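Subject: Re: [hekis-swap] boxes for the parts sort - which ones??

Bakos list wrote:
> Are we using the Fiketti bins or not? I have nearly 4000 screws
> and bits in bags and no idea what to put them in. Also do the
> boxes need lids.

No Fiketti bins, they went back in December. Use any cardboard box you've got at home, open top. No lids please - we stack them on the Galtinier shelves and people need to see in. Shelf gap is 12 inches so nothing taller.

Quick notes, sorry, typing this between things.

1. Size. Shallow is best, you can get a hand in without tipping it. Blue one on the white table is the sort I mean.

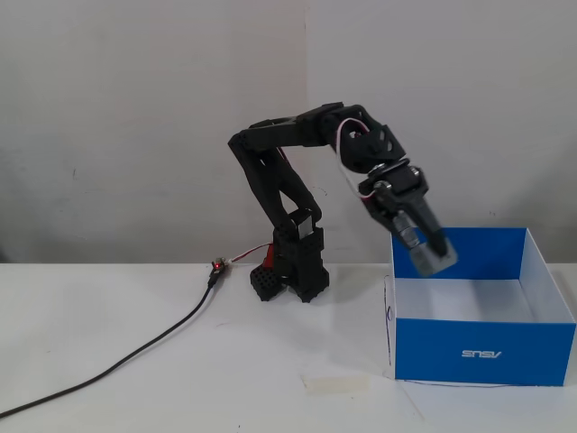 2. Labels. Ignore whatever is printed on the box, doesnt matter which way up it reads. Put your own label on a short side, big letters. Two labels if it's going on the end shelf.

3. Bags. Keep small stuff bagged inside the box. Max 15 bags per box or the bottom sags. Loose cables go in a seperate one.

Same type from the long side, white outside and blue inside: 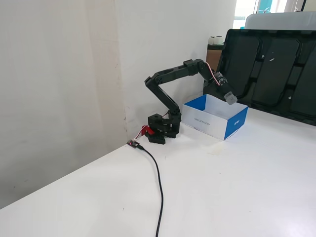 Open box, no lid, print upside down on the front.

Bring yours by 2 if you can, door's open till later but the shelves fill up from the left and I'd like the heavy ones low.

- hekis-swap list admin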